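How I Get Stains Out of a Cotton Tablecloth

Feb 25, 2021

I used to hide stains under the salt shaker. Then I ran out of salt shakers, so I finally learned how to clean a tablecloth properly (it's so much easier than I thought!).

First, scrape off anything solid with the back of a spoon. Don't rub! Rubbing just shoves the mess deeper into the threads. Flip the cloth over and run cold water through from the back for 5 minutes.

Next, work in a little plain dish soap with your fingers. For tomato or berry spots I follow that with white vinegar and water, half and half, and let it sit while I make coffee. Gravy gets extra soap and no vinegar.

Check the tag before you pick a temperature. Mine goes in on warm with nothing else, and I hold it up to the window before it goes near the dryer, because heat sets whatever is left. Still see a shadow? Do the soap part again. My record is four rounds, after a beet salad in March.

I hang mine over the shower rod and iron it on the wrong side while it's still a bit damp, which keeps the print from getting shiny.

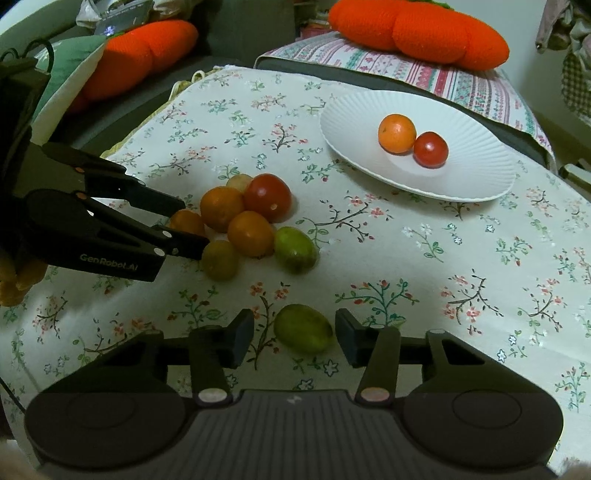

Fruit on the flowered cloth, little sprigs and all.

For candle wax, put the whole thing in the freezer first, then snap the wax off. Red wine gets its own page, I have a lot to say about red wine.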